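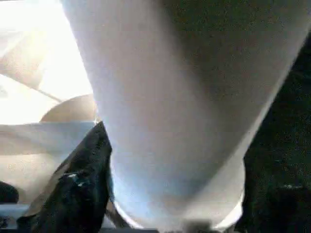 How a Film Gets Its Sound

A guide for young visitors, ages 8 and up

When you watch a film, you hear many things at once. People talk, doors close, rain falls on a roof, and music plays. It is easy to think that all of this was recorded by one microphone while the actors were working. In most films, the sounds come from several places and are put together later. This guide explains how that is done.

Sound on the set

The place where a film is shot is called the set. During filming, a sound recordist listens through headphones and records the actors' voices. One helper, called the boom operator, holds a microphone on a long pole above the actors. The pole must stay high enough that the camera does not see it, and low enough that the voices are clear.

The recordist mostly wants voices. Other noises, such as traffic or a buzzing lamp, can spoil a line. If that happens, the actor may have to say the line again – sometimes months later, in a quiet room, while watching the film on a screen. The actor must match the words to the movement of the lips. This takes practice, even for grown-up actors with long careers.

At the end of a day, the recordist often asks everyone to stand still and say nothing while the microphone stays on. This recording is called room tone. Every room has its own quiet sound, and the editor uses it to fill the gaps between words.

Footsteps, keys, and coats

The small sounds that people make when they move are often added afterward. The people who make them are called Foley artists. The name comes from Jack Foley, who did this work in Hollywood in the early days of sound films.

A Foley artist watches the film and performs the sounds at the same moment as the picture. If a character walks across gravel, the artist walks in a tray of gravel. If a character puts on a coat, the artist rubs cloth near the microphone.

Some sounds are made with surprising things. Corn starch in a bag, squeezed by hand, can sound like shoes in snow. Snapped celery can sound like a breaking stick. Two halves of a coconut can sound like the hooves of a horse.

Our short film "Ellen" tells the story of a girl who crosses a frozen lake in February to reach her grandmother. Ingegerd Lindqvist, the Foley artist, made 300 separate footsteps for it. She used 2 pairs of boots, one heavy and one light, so that the audience could tell the girl and her grandmother apart with their eyes closed.

Music

The music written for a film is called the score. The person who writes it is the composer. Before starting, the composer and the director watch the film together and decide where music should begin and where it should stop. Some parts of a film are stronger with no music at all.

Joar Amundsen composed the score for "Ellen." He gave the girl a short tune played on a clarinet. The tune is slow when she is tired and quick when she sees the lights of the house. A tune that belongs to one character or idea is called a theme.

Putting it all together

When the voices, effects, and music are ready, a sound mixer brings them together. The mixer sits at a large desk with sliding controls. Each control makes one sound louder or softer. A film can have 500 or more pieces of sound, and every one must be set at the right level. If the music is too loud, the audience cannot hear the words.

Words to know

Boom: a long pole that holds a microphone.
Foley: everyday sounds performed to match the picture.
Mixer: the person who balances all the sounds in a film.
Room tone: the quiet sound of a place when no one is speaking.
Score: the music written for a film.
Theme: a tune that belongs to a character or idea.

Try it at home

Ask an adult to help you choose a short part of a film you both like. Watch it once with the sound off. Write down every sound you think you should hear. Then watch it again with the sound on and compare it with your list. You may also try making the sounds yourself – a spoon, a shoe, and a paper bag are enough to begin.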